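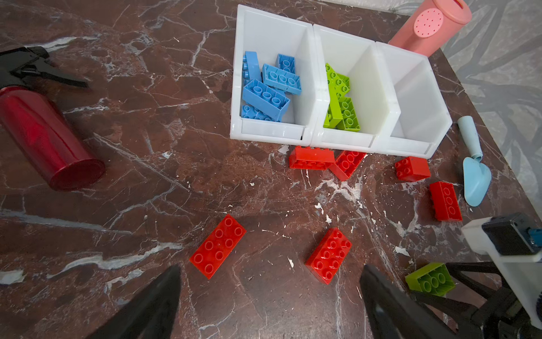
Fig. 1. Blue and green mostly binned, red still on the table.

Sorting Bricks by Color: What I Learned from a Three-Bin Tray
Vasilis Halilović – Design for Everyday Spaces, project 2

My project started with my little cousins' playroom, where 200 chunky toy bricks live in one deep box and come out all at once, every single time. I wanted to know if a small tray with a bin for each color would make cleanup less of a pain (for them, and for whoever steps on the leftovers!). The assignment said to pick one chore and look at it closely, so I picked this one and stuck with it through April.

The setup is simple. I used a white plastic organizer with three open compartments and a pile of bricks in red, blue and lime green. The rule is one color per compartment: blue on the left, green in the middle, red on the right. The table has a dark reddish-brown marble top with white streaks running through it, and I love how it looks, but it's busy. I kept worrying that the red ones would get lost against it.
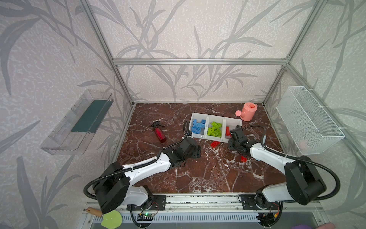

Photo: Iline project space / V. Halilović

With blue and green piled up in their bins, the red compartment is the one still filling. My notes say I nearly always left red for last, and I think that's the background color at work – my eye went to the blue and the lime green first. I'd like to try the whole thing again on a plain light table and see if the order changes.

The other thing I wrote down a lot was how the bricks land. I had imagined neat rows, studs up, like on the box. Forget it! They lean on each other, tip on their sides and end up upside down, and a pile like that takes up way more room than the same bricks stacked.

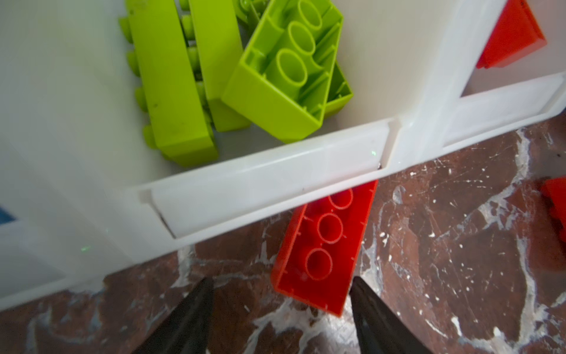 Fig. 2. Green bricks in their compartment, one with its hollow side up, and a red one outside the rim.

I went back and forth on whether to count a messy bin as "done." My classmates in the Tredine group said no, it has to be stacked. I said yes. A kid who gets the right color in the right bin has done the job, and I'm sticking with that.

Then there's the surface itself. Crumbs and specks are easy to ignore until you've got bricks all over them, so wiping down first goes into my final instructions as step one. 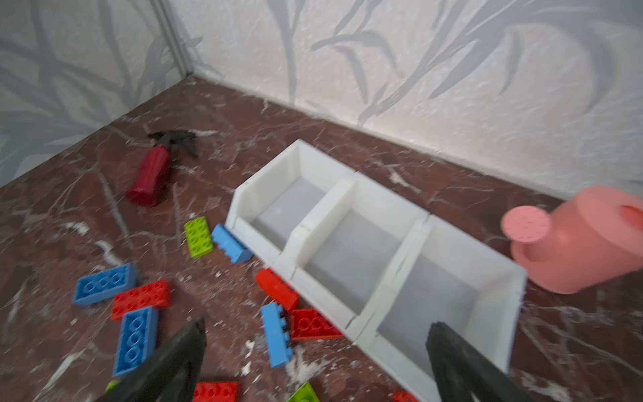
Fig. 3. All three bins empty, with bricks, crumbs, a spray bottle and a pink toy watering can around the tray.

If I had more time I'd test a tray with deeper bins, and I'd add picture labels for kids who don't know their colors yet. I'd also want a lid, because my aunt asked for one twice. The full sorting notes are in the appendix, along with my sketches for the labels.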